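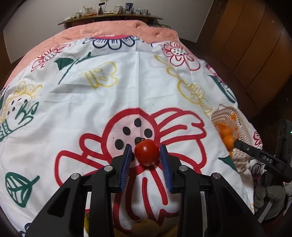

Handling rules, draft 3, went out to all operators Oct 10, 2018. Kwan-ho Chiang signed off on the safety half, the data half is still with Radebe. Biggest change is the grip rule for soft produce: close till the item holds, then stop, no extra squeeze. Small red tomato between the blue ridged pads is the case we train people on now, stem up, lifted just clear of the cloth before any move sideways. Old draft let people drag. Not anymore.

Numbers for the period – 791 recordings checked against the draft, 30 sent back. Most of those were pads not wiped between items, or the second hand wandering into the work area. Both are now in the checklist on page one.

Home sites: 16 signed up under the Tireveo consent form. Form is short, plain words, household can pull out any time and we delete. Risix asked for a longer version, we said no, people dont read it.

Still open
– pinch point wording for the linkage joints, needs a picture
– glove rule, sizes are a mess
– who keeps the incident log, us or Josus

Spending is on plan except pads, 400 over. They wear faster then we figured. Will move it from travel unless you object. Final rules due to you in May.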